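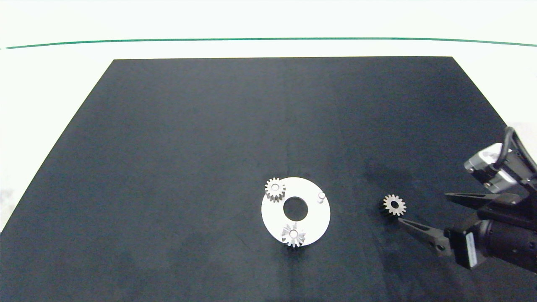 2 min read

Ticket 282: third gear not seating, Hollonance cell, Tretdale shop
Status: open, monitoring
Last updated: March, 3:40 pm

Reported by afternoon shift. The arm places two gears on the ring plate, then faults on the last one. Operators were clearing the fault and fitting the gear by hand, 18 times in one shift. The person on packing had to leave the bench for each one, and the Farouk order fell behind.

Checked so far:
- Gripper fingers tight, no play.
- Pick position for the third gear out by 2 mm. Retaught.
- Plate had moved on the mat. Put back on its mark.

Reran from the start position after the reteach.
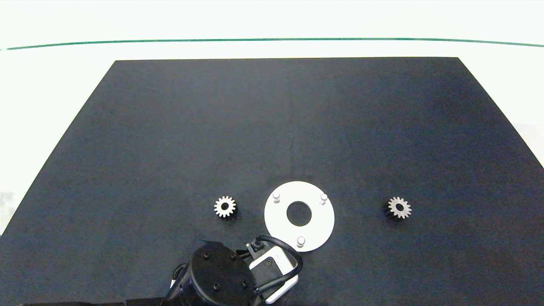
Plate with its three pins, gears either side.

Three full cycles, no fault. Leaving the ticket open until night shift has run it.

Note from the floor: since the cell went in, assemblers load parts and watch for faults, and most were never shown how to reteach a point. They wait for maintenance or do the job by hand — neither gets logged. Asked Estinside for a short training session for both shifts. Until then, please write down every hand fit, with the time, on the sheet at the cell.

0 comments
Contact maintenance desk | © Tretdale | Back to top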